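Watau Community Workshop
Member Guidance: Setting Up a Small Pick-and-Place Arm
Revised 14 December 2022

The following guidance is offered to members who are building or adapting a desktop robot arm, whether at home or on the shared benches. It assumes that the arm itself has been assembled and that the controller responds to the computer. It does not replace the maker's manual. Members using the workshop's own arm must also sign the bench book before switching on.

The bench

Choose a bench that does not rock. An arm that starts and stops quickly will move a light table, and a table that moves by even a small amount will spoil every position taught to it. Folding tables are not permitted for powered work. At home, a solid kitchen counter is preferable to a desk on casters.

Fix the base of the arm with bolts. Clamps are acceptable for a first trial only and must be checked each time the arm is switched on. After the first 30 minutes of use, switch off and tighten every base bolt again.

Cables and hoses

Leave slack at each joint and guide the arm by hand, with the power off, to the far end of its travel in every direction. Look for any point at which a cable is pulled tight or pinched. Tie cables with hook-and-loop strips; plastic ties cut into soft tubing and have to be thrown away after each change.

Air hoses should be kept apart from signal cables. Where they must share a path, label both ends. The workshop keeps a roll of white tape for this purpose in the drawer marked Sheehan, beside the soldering station.

First movements

Set the speed to 5 percent of maximum for all first movements, and keep one hand near the stop button. The speed may be raised to 15 percent once a full cycle has been completed without contact. Members are asked not to go beyond this figure on the shared benches unless the guard panels are in place.

Teach the safe height first. This is a level at which the tool can cross the whole work area without touching anything on it. Every move from one place to another should rise to the safe height, travel, and then come down. Many beginners save time by leaving out the rise, and many blocks are later found under the bench.

Record positions on paper as well as in the controller. Bench copies of the Toltska record sheet are kept in the gray folder. A completed sheet from the Pena build ran to 106 positions, and the member concerned was able to restore all of them by hand after a failed update.

The work surface and practice pieces

A work surface should be flat, dull in finish and easily replaced. Sheet metal reflects overhead lights and confuses a camera. Cloth wrinkles. Planed timber serves well, provided that the joints between planks are level; run a fingernail across each seam and sand any ridge before use. Do not apply gloss varnish.

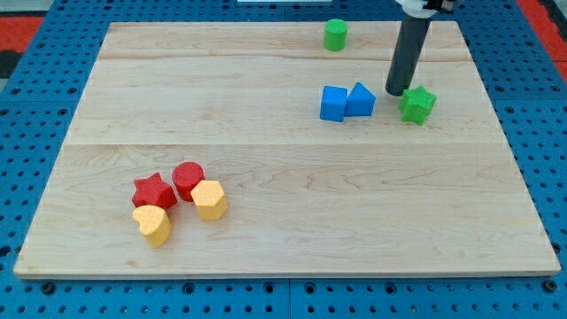 Practice pieces should differ in shape as well as in color, so that a member can test gripping and sorting with the same set. Begin with forms that have a flat top and a plain outline, and leave the irregular ones until the approach height is reliable. The green cylinder standing alone near the far side of the board is a suitable first target, with clear space around it. The red and yellow pieces, grouped closely together, present a harder task, as the tool must come down on one without disturbing its neighbors. A star also calls for more care than a cylinder, and the tool should be centered over the body of the piece and kept away from the points.

Textured plastic is easy to grip with fingers but may leak under a suction cup. If a piece drops, try a softer cup before raising the vacuum. Wipe pieces with a damp cloth and allow them to dry. Solvents should not be used, as some plastics become sticky.

Closing down

Return the arm to its rest position, switch off at the controller and then at the wall. Release air pressure before disconnecting any hose. Practice pieces go back in the lidded tub, and boards are stored flat on the lower rack.

Faults should be entered in the bench book with the member's name and the position number at which the arm stopped. Questions about this guidance may be addressed to Yasir Naqvi, bench supervisor, by a note in the workshop mailbox. The next revision is planned for August.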